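Grullholm Open Workshops, the Paper End of the Building

I went for the bookbinding and stayed until they switched off the lights. Grullholm opens its old dye works to visitors once a year in January, and this time all three floors were included, so I got there at 10 a.m. with a thermos and no plan at all.

The ground floor belongs to Gashaw, a bindery that repairs hymnals, cookbooks, family Bibles and anything else with a broken spine. Nahom Kassa was at the sewing frame when I came in, working on a county atlas with 78 maps in it, every one of them folded. He let a few of us try the kettle stitch. Mine was lumpy. He pulled it out very kindly and had me do it over, and the second one held! 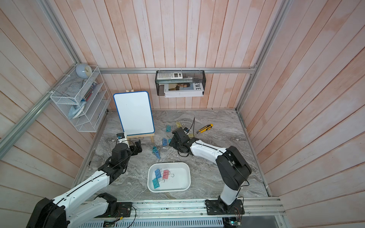

Gashaw still makes its own paste, wheat starch and water, cooked slowly and pushed through a sieve twice. I had always assumed a bindery would smell of glue, but it smells like somebody making pudding. They go through a batch every couple of days in the busy season, which for them is right before graduation.

Up one flight is Flivby, where they marble paper. I'd seen videos, but standing next to the tray is another thing entirely. The colors float on a bath thickened with seaweed, the comb goes through once in each direction, and then the sheet comes down in one smooth motion (you hold your breath, everybody does).
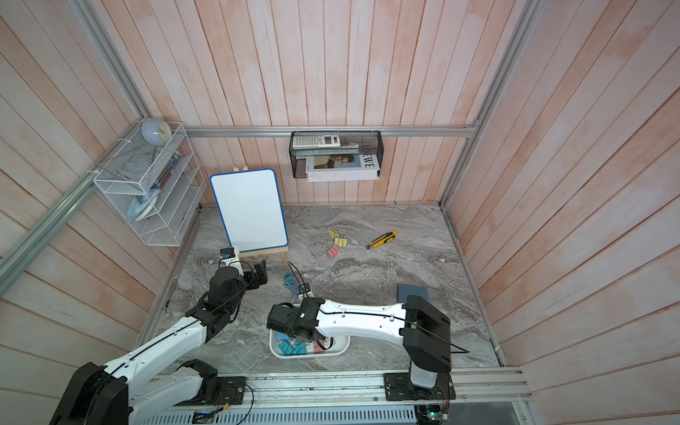
Marbling was named after stone, and the woman running the tray told us the early patterns tried hard to pass for it. Bookbinders wanted endpapers that looked like polished slabs. She had us look for stone patterns everywhere, and once you start you can't quit: gray marbling on a floor, with pink walls around it, gave me the exact color scheme for the sheet I made that afternoon. It cost $15 to make one and take it home. I made two.

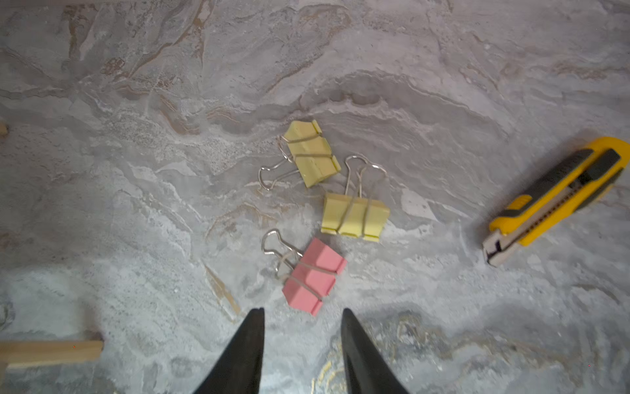 Clips and a utility knife on gray marbling.

Lunch was lentil soup in the stairwell. Then Clusidance, on the top floor, which restores letterpress type and has 3,080 pieces of wood type in flat drawers, sorted by height and then by how badly they're chewed up. They let you set your own name and pull a proof. I picked a fat, slightly wobbly face and got my N backwards, so that print is going on the fridge.

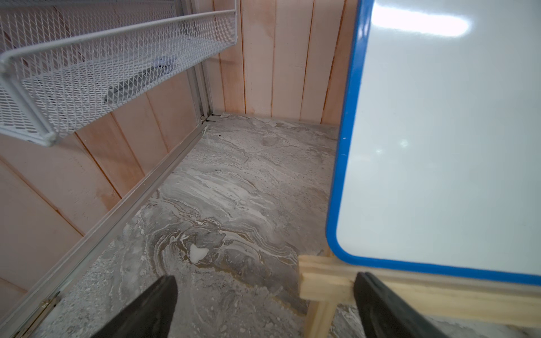
White mesh basket, diamond pattern.

The last demo was at 4 p.m., gold tooling back down at Gashaw, with 21 of us crowded around one bench. Go early for that one if you can, the back row mostly sees elbows. Parking is free behind the building, and the elevator works but is slow.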